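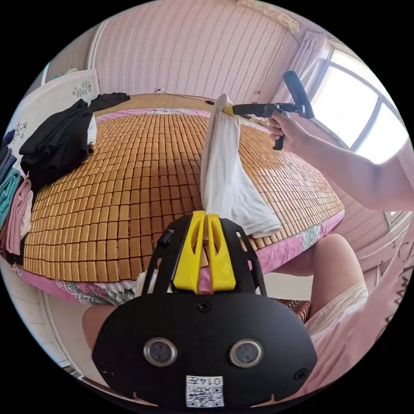

Nonfiction and History > True Crime, Older Cases
Thread: The Grundberg Inheritance - has anyone checked the sources?
Started 2021-06-27

marginalia_bore
Finished this last night, all 517 pages, and I have that feeling you get after a very good dinner when the bill comes. The story is terrific. Swiss clockmaking family, a father found dead at the foot of the cellar steps of the Hotel Bellini in Cuvia, two sons who each said the other was in Milan that week. The author says a box of letters in the town archive finally proves which of them did it.

My problem is the letters. The whole case rests on one of them, quoted on p. 83, and the endnote just says "private correspondence, Cuvia". No box number, no date, nothing about who translated it. Has anybody seen it cited elsewhere?

quillandink
I noticed that too but assumed the notes had been cut down for the paperback. Trekthorpe are known for that. Their book on the lighthouse murders had half its notes moved to a website that no longer loads.

oldcoaster
Haven't got to p. 83 yet so please mind the spoilers. The title on the back cover more or less gives it away though, doesn't it.

marginalia_bore
Mine is the hardback. Notes are the same, I compared in the shop.

fenland_reader
I think you're being a bit hard on it. It's a popular history, not a thesis. The chapters on the inquest are taken straight from the newspapers of the time and those are all properly listed. The man fell or was pushed, the doctor changed his mind, the hotel changed its story about the cellar key. None of that depends on the letter.

marginalia_bore
No, but the subtitle does. "The Crime Solved at Last". If you print that on the front you ought to be able to show me the thing that solved it.
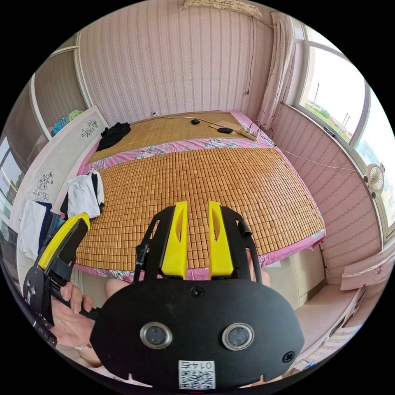

Page 2 of 4

tinlantern
I read German reasonably well and something about the letter bothers me as well. The younger brother supposedly writes to his wife "you know what was done on the stairs". In the plates section there is a photograph of part of a page, and you can just make out the line. To my eye it could as easily say "what was said". The two words are not alike in print but in that handwriting they very nearly are. I wouldn't hang a dog on it.

fenland_reader
You're reading a thumbnail in a paperback with a magnifying glass?

tinlantern
Yes. It was raining.

quillandink
If it's "said" then it could be about the quarrel, which we already knew about from the porter's evidence. That would make the letter no use at all.

fenland_reader
The author spent years on this and presumably had the original in front of them. Why assume a mistake?

tinlantern
I'm not assuming one. I'm saying I can't rule it out, and the book gives me no way to. That's a fair complaint about any book claiming to solve something.

hatpin
Has anyone read the older pamphlet? My library had it in local stock. It's only 47 pages and quite dull, but it prints the cellar plan, and the plan has a second door out to the yard. The new book never mentions a second door. I went back through the index for door, yard, courtyard, cellar. Nothing.

oldcoaster
Oh that's interesting. So anybody could have got in?

hatpin
Anybody who had come through the yard, which was open to the coach stables. The pamphlet thinks it was an accident, by the way. Loose step, no handrail, plenty of wine.
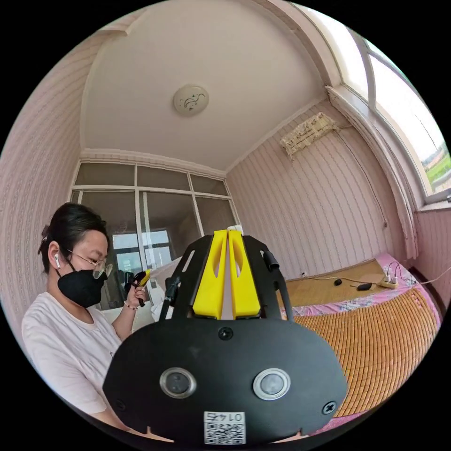

I don't find that wholly convincing either, because the doctor's first report talks about a bruise on the back of the neck, and the pamphlet skips over that as quickly as the new book skips over the door. Everyone leaves out the bit that doesn't suit them.

marginalia_bore
I'd have paid good money for a book that put the door and the bruise in the same chapter.

fenland_reader
All right, I'll give you the door. That is odd. I still think the older brother's alibi is rotten and the book shows it well. The Milan hotel bill is signed in the wrong hand, there's a good clear reproduction and nobody here has managed to pick a hole in that one.

tinlantern
Wrong hand according to whom? The book says "an expert consulted by the author". Expert in what?

fenland_reader
You lot must be exhausting at Christmas.

quillandink
He might have had a clerk sign it. Well-off people did. My great-grandfather's account books are full of other people's signatures for him and as far as I know he killed no one.

oldcoaster
I've now read p. 83. I believed it completely until I came back here, so thanks for that.

marginalia_bore
Sorry! It's still worth reading. The stuff about how the watch trade worked, the boys being sent off as apprentices to a rival, the mother running the books - I'd read that again tomorrow. I just don't think anyone has been caught.

I've written to Trekthorpe asking where the letter is kept. They say the author is travelling until August and they'll pass it on. I'll post whatever comes back.

hatpin
I wrote to them once about a missing map. Don't hold your breath.

fenland_reader
If it comes back with a proper archive reference I expect a written apology from tinlantern, in German.

tinlantern
You can have it in that handwriting as well. Then you can tell me what it says.

hatpin
Going to see if the library will let me scan the cellar plan. The pamphlet is reference only and the spine is going, so it may have to be a tracing.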